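Can a Robot Pack Your Bag?

You may have heard that robots will soon do all the boring jobs. Maybe. Let's look at one job before we believe it.

At the Jarnholm workshop, people check bags before they are sold. Does the zipper slide? Are the straps sewn on? Now a robot arm is learning to help. Its two fingers are called a gripper, and a small camera rides along with them.
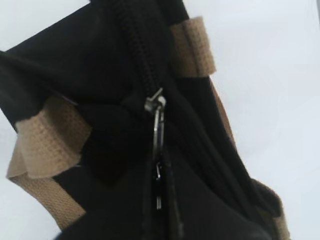 Cloth is hard for robots. A box keeps its shape, but a bag flops and folds a new way each time you put it down. You learned to work a zipper when you were little. The robot needed 3,934 practice tries, and on a test of 196 bags it still got 43 wrong. Who fixed those? People did.

So the work changed. Workers handle fewer bags now, but they spend more time watching the arm and sorting out its mistakes. Is that a better job? The company that sells the arm says yes - but it would, wouldn't it? 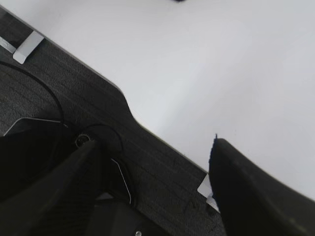 Noel Pangilinan says his hands hurt less by Sunday, and he likes that. He also says he misses talking while he works, and he'd like to know who gets the money the robot saves.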